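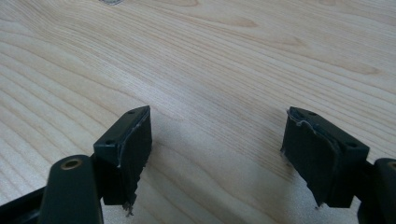
4. Looking after the table top

The top of the Vovmont table is pale wood with a natural grain. Streaks, wavy lines and knot-like patterns are part of the timber and differ from one table to the next. They are not covered by the guarantee.

4.1 Before first use

1. Leave the table in the room overnight with the wrapping off.
2. Wipe the top along the grain with a soft, dry cloth.
3. Apply one thin coat of Tillman clear oil. The 500 ml tin is enough for the top and the legs.
4. Wipe off any oil still on the surface after 15 minutes.
5. Keep the table clear until the next morning.

CAUTION: Oily cloths can catch fire by themselves. Lay them flat outdoors to dry before putting them in the bin.

4.2 Removing light marks

1. Rub the mark gently with 80 grit paper, then with a finer grade, always along the grain.
2. Brush off the dust.
3. Oil the sanded patch and blend it outwards with the cloth.

Note: Do not use a Dremel or other rotary tool on the top. It leaves hollows that show up in side light.

4.3 Spills

Blot straight away. Do not use bleach, scouring cream or a steam cleaner.

Replacement tops are ordered as part 1508. See section 6 for fitting.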